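Watcombe Workshop Log
Wednesday, May. Entered by Adi Ngui, 4:40 p.m.

Open day for the Putdale people. Writing this up while the coffee is still warm, mostly so Sutrisno has something to go on when he runs the next one.

Visitors got here at 10. Teodoro Vidal came with his two trainees, plus Kartini Tuhumury from Saha, who I hadn't expected until June. Amirul did the welcome and the safety talk. He went long on the safety talk, and we lost the slot where I was going to show the calibration sheet. I handed out copies instead and nobody asked about them.

We started with the hand-held grippers. White table, nothing on it to begin with, so people could look at how the fingers travel before they had to worry about picking anything up. I talked through open and closed, and where the pads meet.

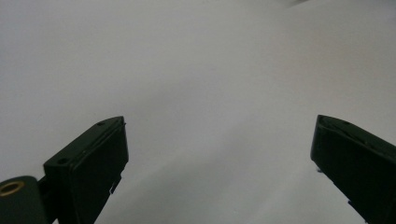 Teodoro wanted to know how we check that both fingers come in evenly. Told him we close on a feeler gauge at the start of every shift and write the number on the card. He asked what happens if a shift skips it. I said we find out later in the day, usually from Amirul. He wrote that down.

Kartini's questions were more about wear. Saha has had trouble with play in the pivots on their older set, and she asked how often we change ours. I didn't have a good answer. We swap them when they feel loose, and "feel loose" depends on who is holding the thing. She thinks we should log hours per tool. I agree, and I've said so before (see my note from the winter shutdown). Sutrisno, can we put this on the list for real this time?

After that the trainees each had a turn. The first one squeezed far too hard, same as I did in my first week. The second was better and had the idea of resting her elbow on the table, which I'm going to steal for the intro sheet. We ran 5 rounds of open, close, hold, release, and then let them go at their own pace.

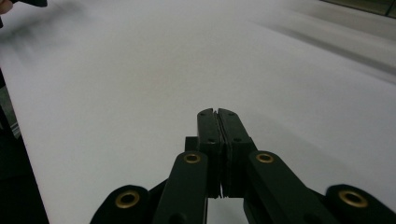 Questions I couldn't answer and promised to follow up on:

- Whether the Zelto jig can take our finger spacing without a new plate. I think it can. Need to measure.
- How long a set of pads lasts if you only handle cardboard.
- If Putdale can borrow a spare set for their own demonstration in the fall. Amirul to decide.

Lunch ran over. The afternoon was the fixed cell behind the guard rail, which went fine apart from one stop when the door switch didn't register. Reset it and carried on. It's the same switch as last month, and I've hung a tag on it.

For next time: do the safety talk in the break room with chairs. Put the calibration sheet up on the wall. Leave more time for hands-on, because that was what they came for and we gave it less than an hour. Two people per table is the most that works.

Kartini left her notebook on the bench by the window. It's in my top drawer.

Questions about this log: ask at the Watcombe front desk
© Watcombe Workshop | Back to top
This site uses cookies to remember your login. Accept | Settings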